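Workshop book, Inskip shed, bench 2
1st November

Sunday, nobody else in but Kirsty for the first hour. Writing up the open day run while it's fresh, will type the rest of the visitor sheet when I find it. Demo corner = two armchairs, side table, bin, bottle on the table. Bin liner is the task. 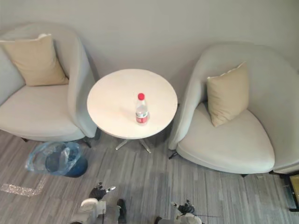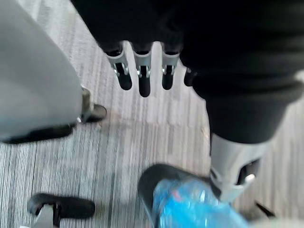
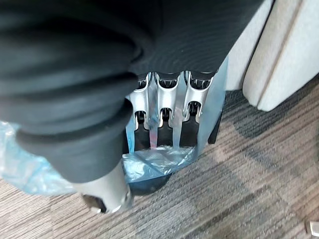
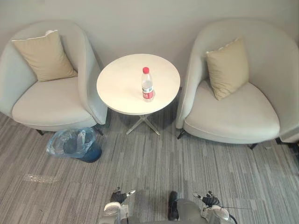 Bigger job from the day was the visitor flow, and that's what I want sorted before the January one. Doors at 10, first group straight to the demo corner, second group supposed to go to the Plemel bench and didn't. Everybody bunched up at the chairs. Derek Fairclough had the talk down to 5 minutes, lovely, but then question time ran over and the next lot were already standing in the doorway. Need a proper gap between groups. Also the layout is too tight for explaining anything: left chair, table and right chair are nearly shoulder to shoulder with the bin tucked at the front of the left one, so when I said "the bin" half the group were looking at the table and the bottle with the red cap. Kids mostly asked if it was going to pour a drink. Fair question. Bottle wasn't part of the task, just furniture as far as the script goes. Either write it in or say up front to ignore it.

Questions that came up more than once, for whoever does the talk next:
- does it know what a bin is (Derek's answer too long, Kirsty's better: it's been shown a lot of them)
- what happens if you walk in front of it. Answer is the estop, and WHO is holding it. Say the name out loud.
- what does it cost. We don't say. Marjorie Mottram told one bloke 3000 and she meant the hand mount, he wrote it down as the whole machine. Have emailed him.
- can it do the dishes

Denise Pearce over from Junelon stayed right through to arvo tea. Wants to see the same routine on hard floor, no carpet. I said maybe January, didn't promise. She also thinks the chairs are wrong for her crowd (aged care, they use high seat ones with straight arms). Good point, hadn't thought about it. Ask if Junelon can lend us a pair.

Kit notes
Sleeves: want a spare set in the cupboard before the next one. Jérémie to chase Endova re lead time, he has the part nos.
Fingers: check tips both sides, wipe down, note any wear on the sheet not on the whiteboard.
Liners: thin clear ones are a pain on the wrist view, very hard to tell the edge from the shine. Try an opaque white roll and compare. Same bin, same spot, don't change two things at once.
Wrist recording has blur in it when the arm is near the blue plastic. Jérémie reckons exposure, I reckon we're just going too quick. Run it at 40 percent speed and see who's right. Loser buys the Tim Tams.

Floor: vaccuum before the doors open next time.

Sign-in: about 10 names short of what I'd have guessed from the noise. Put the clipboard on the near side of the door, with a pen that's tied on.

To do
Kirsty - rewrite talk card, bottle in or out
Jérémie - Endova, exposure settings, then the slow run
Derek - group timings, with the gap
me - email Denise re chairs and hard floor, find teh visitor sheet, book the trestle tables back from Plemel

Power off at the board, batteries on charge in the cage, key back on the hook. Kirsty has the other one.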